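[Reltville Old House List] Re: Sanding a pine floor and keeping it light
List archive, February 2020

Replying to the message below and to the two shorter ones that came after it. I have trimmed the quote to the parts I can answer.

> We pulled up the carpet in the front room in November and found
> pine underneath, 320 square feet of it counting the closet. Most
> of it is sound. There is a dark painted border along the walls,
> the way there often is where they had a rug in the middle, and
> two boards by the radiator that have to be replaced.
>
> My questions are these. How coarse do I need to start? Is it
> possible to keep pine pale, or does it always go orange? And is
> oil a mistake in a room that gets used every day? The rental
> counter at Fustthorpe told me to start with the coarsest paper
> they had and finish with polyurethane, and I'd like a second
> opinion before I do something I can't take back.

Start with the grit first. For the painted border you probably do need 36, and you will go through more of it than you expect. Paint heats up, melts and fills the paper. Scrape what you can by hand before you bring the edger near it, and if the paint is old, test it for lead before you do either one. The hardware store has the swabs. If it comes up positive, stop and look into chemical stripping or a contractor, and don't sand.

For the middle of the room I would not go that coarse. Old pine is soft between the rings, and a drum sander with coarse paper takes out the soft part and leaves the hard part standing up. Try 60 on a patch in the closet and see if it clears the old finish. If it does, use that everywhere except the border. Keep the machine moving whenever the drum is down. Most of the bad floors I've seen have a dip at each end where someone stopped to turn.

Set the nails below the surface before any of this. One raised nail head will tear a belt, and Fustthorpe charges for belts by the piece.

On color: raw pine is pale and it will darken with light no matter what you put on it. What you can control is how much yellow the finish adds on the first day. Oil-based polyurethane adds a lot and keeps adding it. Water-based adds very little. A white-tinted oil is in between, and it's what I used upstairs. I had the Cardoso floor oil in the lightest tint, put on thin with a pad. It has shifted some, mostly by the window, and I can live with it.

The thing to settle before buying anything is what you want the floor to look like with furniture on it. A sample the size of a playing card won't tell you much. Lay out a few feet of finished board next to whatever is going in the room. Cool colors make a yellow floor look yellower, and reds and browns do the opposite.

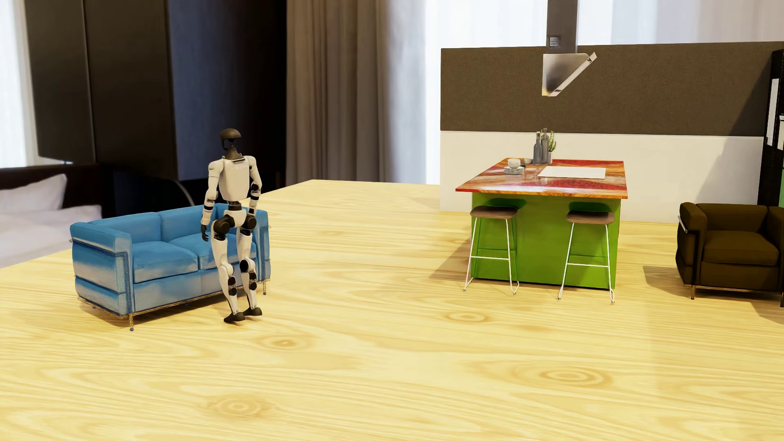
Light pine flooring with a blue two-seater.

If you like that contrast, you can relax about the yellow and pick the finish for wear. If you don't, go with water-based or the tinted oil.

Now the two boards by the radiator. New pine from the big store will be wider-grained and whiter than what you have and it will show for years. The salvage yard at Gurnovstead has old flooring in bundles, sorted by width but not by thickness, so bring a cutoff and a pair of calipers. I paid for 7 boards there and got 2 good ones out of the lot, and the rest went to patch the closet. Check the tongues before you pay. They crack when the floor is pried up and you can't see it with the bundle strapped together.

When you choose them, look at the figure as well as the width. Old floors around here tend to be fairly plain down the length of the board, and a knotty replacement will stand out once the finish is on. 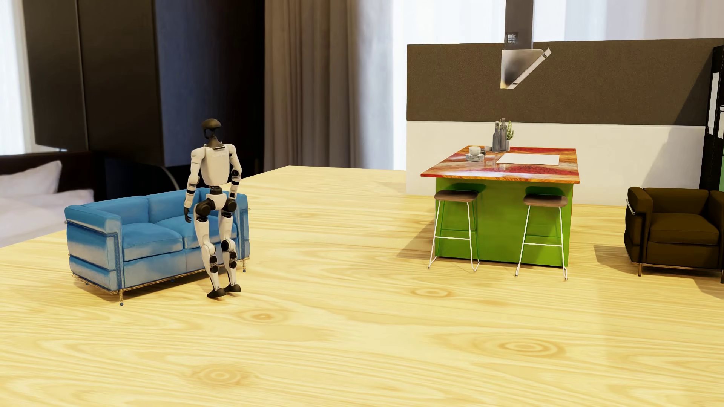

Finish matters here more than people think. A gloss coat brings out every change in the grain, and so a patch that looked fine raw can jump out at you afterward. On a floor with oval knots and amber streaks like this one the gloss has plenty to work with, and I'd want any patch to be just as busy. Satin hides more. The other point is furniture feet. Small dark feet at the corners, of the kind on that light blue sofa, put the whole load on a few small spots, and pine dents under that whatever is on top of it. Felt pads help with scratches but they don't spread the weight much. Use a hard cup with felt glued underneath.

As for oil in a room used every day, I don't think it is a mistake, but you are signing up for upkeep. It marks sooner than polyurethane. Against that, you can fix one spot without doing the room over. Clean it, scuff it lightly, rub in a little more oil, wipe it off, and stay off it overnight. With polyurethane, a patch in the middle of a board nearly always shows, and once it has worn through in a path from the door you're looking at a full recoat — furniture out, dust, the whole thing.

Rags: lay oil rags flat outdoors to dry or put them in a metal can of water with a lid. Don't leave them in a pile in the garage. They can catch fire on their own.

One more subject and then I'll stop. I asked off-list whether anyone had used a soap finish on pine, the kind where you scrub the bare wood with soap flakes and never oil it at all. It gives the palest floor of anything, and I have considered it for the back bedroom.

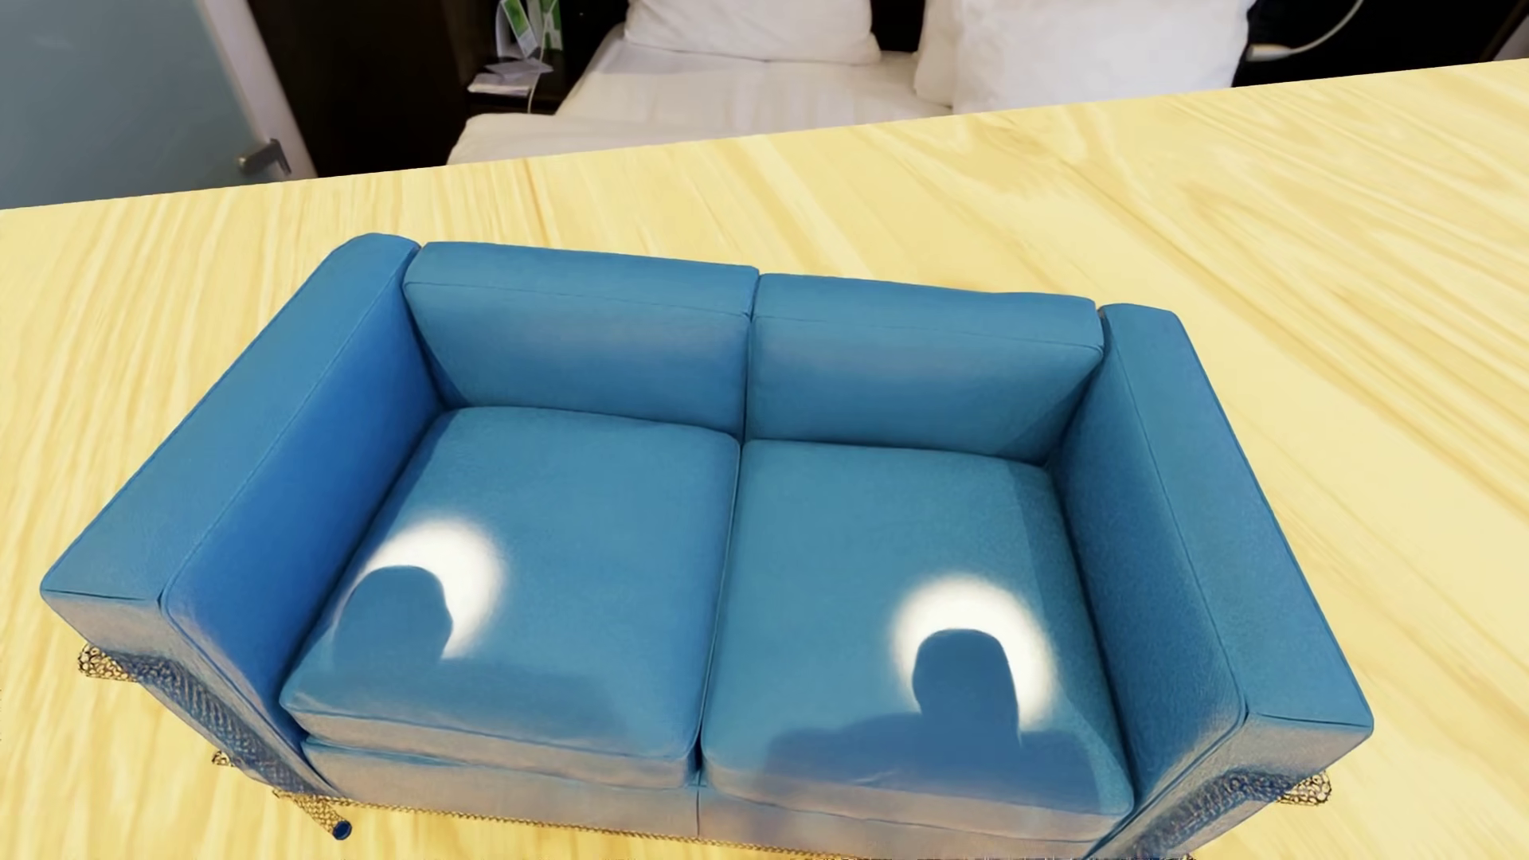 One member answered that it does stay pale but that the first year is a lot of work. Her floor got soaped every week for the first couple of months, then once a month, and coffee had to be wiped up right away or it stayed. She also said it felt better under bare feet than any finish she'd had, and that she would do it again in a bedroom but not in a kitchen or by an outside door.

That matches what I had read. For your front room I'd rule it out, with the street door opening straight into it.

If you want to borrow my edger, write to me off-list. It needs a new cord, which I have and haven't put on yet. I also have most of a can of the Cardoso left and can bring some to you in a jar for a test board. Do let us know what the lead swabs say.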